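Two grippers, one bin

Picking a block out of a bin is a job most people would give to a child. Ciarán Hanrahan has given a good part of his working year to it, and he is still not sure which gripper he would buy.

Hanrahan runs the test bench at Kamau, a small firm that sets up robot cells for workshops too small to have an automation department. One of its customers, Leclerc, makes wooden fittings and wants a robot to feed a sanding machine from mixed stock. The parts arrive in bins, in no order, and somebody has to stand there and lift them out. The question Leclerc put to Kamau in June was simple enough: which gripper?

Two made the shortlist. The Fukport is a parallel gripper with slim fingers and a short stroke. The Zorkance is wider and heavier, and it closes with more force. On paper the Zorkance looks the safer choice, as it can take a part across its broad side as well as its narrow one.

The bench does not always agree with the paper. "In the middle of the bin they are both fine," Hanrahan says. "I could show you a very good video of either of them, and it would tell you nothing. You have to go to the walls."

Parts end up against the walls because every failed pick pushes them there. A wide gripper has trouble following them. It needs room for its fingers on both sides of the part, and next to a sloping wall that room is missing at the bottom, where it is wanted. The arm can tilt to make up for some of this, but the wrist and its hoses then come close to the rim, and the controller has to plan a longer way in.

Hanrahan makes the job harder on purpose. He uses plain blocks in red-brown and green, and puts a divider across the bin to cut down the space. 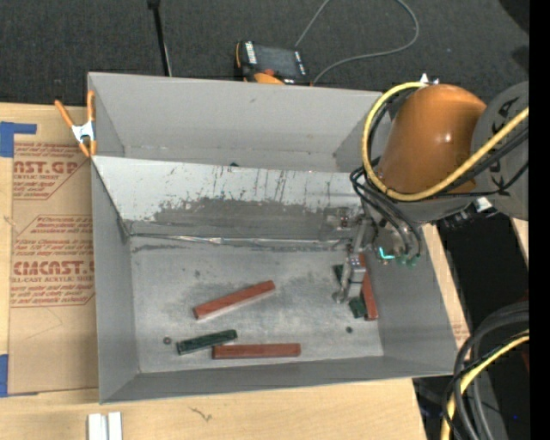

A test session lasts about five hours. The blocks go in by hand, the arm tries to clear them, and each miss is written down with the position of the part and the angle of approach. Then the gripper is changed and the whole thing is done again. Changing over means new finger offsets and a fresh calibration, and Hanrahan will not trust the results until he has repeated the first set.

So far the Fukport does better near the walls and the Zorkance drops fewer parts on the way out. Leclerc's own people lean towards the Zorkance, as a dropped part can stop the sander. Hanrahan leans the other way. A part left in the corner, he says, still needs a person to come and fetch it.

The next round starts on Wednesday, with longer fingers on the Fukport and the same bin.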